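Progress report to the Prerdale Fund
Lariswood kitchen and tableware project
30 December 2019

Well, we got through the fall in one piece, and so did most of the dishes! When I last wrote to you in October we had a bare room, a stack of unopened boxes and a lot of opinions about plates. I'm happy to say we're in much better shape now, and I'll try to keep this shorter than last time.

The money first. Of the grant, we've spent 2821 dollars so far. The biggest piece went to Sanon for the tableware and the rest to shelving, a second drying rack and the sink repair (the old tap finally gave up, and the plumber had to come back with a different part). There's 1000 dollars still set aside for the cupboards, and I haven't touched it. Receipts are in the envelope I mailed to your office.

The tableware is the part I'm most excited about. We went back and forth over plain white or colors, and I'm so glad we went with colors – the pale greens and blues make the place feel like somebody's home, and people who find words hard can ask for "the green mug" and get the right one. The play food has been a hit as well, especially with the younger kids who come along on family afternoons and want to set a table of their own.

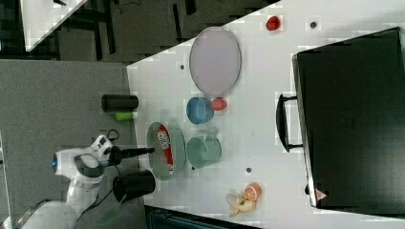

Bowl, mug, cup and oval plate on the white table, with a red packet in the bowl.

We've settled into a routine for table setting and clearing. Each group starts with a mug, a bowl and a plate, puts them out, "serves" something, then clears it all away again. It sounds simple, and it is, but clearing takes twice as long as setting and I hadn't planned for that. From now on I'm building the sessions around the clearing part and letting the setting look after itself.

Some things are behind. The cupboards from Gebremichael were promised before the holidays and are now coming in the new year, so for the moment everything lives on open shelves and has to be wiped down more than I'd like. I also ordered too few small plates. I'd like to move a little from the cupboard money to cover another box, if you're okay with that – just let me know, a quick email is fine.

We're planning 4 more family afternoons before the spring, plus the first real cooking session once the stove has been checked. I still need to finish the labels for the shelves and write up the cleaning list. More when the cupboards are in!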